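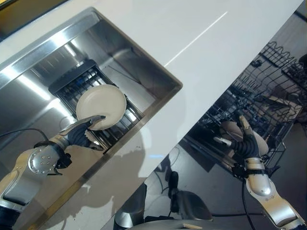
Cream plate over the sink, with the wire grate underneath.

Mon, 8th August

Spent most of the day on the walk cycle for Paleden, and I'm happy to say the old fellow finally has some weight to him! Seung-woo looked at Friday's version and said the hips were floating, and he was right (he usually is, bless him). I'd been keying the hips and feet on the same frames, so everything landed together and he bobbed along like a cork. I slid the hip keys two frames later and pulled the lowest point down 9 units, and now when the heel comes down you feel it in the knees.

The coat is still a mess. I tried the dangle settings at 100 and it flapped like washing in a gale, so I brought it down to 50, and that's nice for walking but too stiff when he turns. Maybe two handles at the hem, one for each side? Etelka did something like that on the Omerović short and I should ask her how she tagged them before I go inventing my own way.

Render of the kitchen shot stopped at frame 3,176 again, same place as last time. Cleared the cache, ran it again, same thing. I suspect the puppet's left hand, which swaps to the "grip" drawing right there, and that layer came over from the Uren files with a very odd name. Renamed it and left it going when I went home.

Seung-woo, if you're in first, please don't touch the blink timing, I like it a little sleepy. Proltico want the turnaround sheet in October and I haven't drawn the back view yet.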